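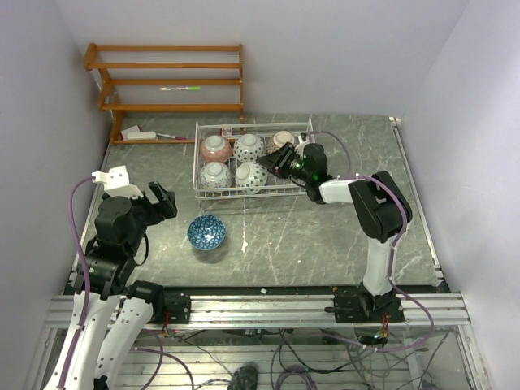 Search this site Enter keywords Go

Two-armed robots learn dish stacking from fewer demonstrations

Monday, March 5, 2018

Print this page | E-mail this article

A research group at the Flitcombe laboratory has reported a training method that lets a pair of robot arms learn a kitchen task from 108 human demonstrations. The group's earlier system needed 3,492 demonstrations to reach a similar success rate.

The task is to move bowls between a tabletop and a wire dish rack and set them upside down in rows. A bowl that starts out upright has to be turned over on the way, and the two arms may pass it between them to do so.

The method, called Bedstead, splits each demonstration into short pieces at the moments when a gripper opens or closes. The software then learns each piece separately and practices joining them in different orders. Earlier work by the group treated each demonstration as one long motion, and a small error early on often spoiled everything that followed.

"Most of our failures used to happen in the handover," said Araceli Robles, who led the study. "One arm would let go before the other had a firm hold. With the shorter pieces, the arms can go back and try that part again without starting over."

In tests, the robots placed bowls correctly in 47 of 50 trials. The bowls differed in pattern and color, and some had not appeared in any demonstration. The remaining trials ended with a bowl resting on the rim of the rack or tipped against its neighbor.

Gilberto Agudelo, who wrote the control software, said the rack itself caused more trouble than the bowls. Thin wires are hard for the cameras to pick out, and the team had to add a step that estimates the height of the basket before each placement.

The method is slower than the one it replaces. A single bowl takes twice as long to place, mainly from the pauses between pieces. Robles said the group expects to shorten them but has not yet tested a faster version on the arms.

Lærke Baldursdóttir, a co-author, will begin trials with cups and flat plates in July. Plates are expected to be harder, as they lie close to the table and leave little room for a gripper's fingers.

The study was paid for in part by Bergmann, which makes commercial kitchen equipment.

Print this page | E-mail this article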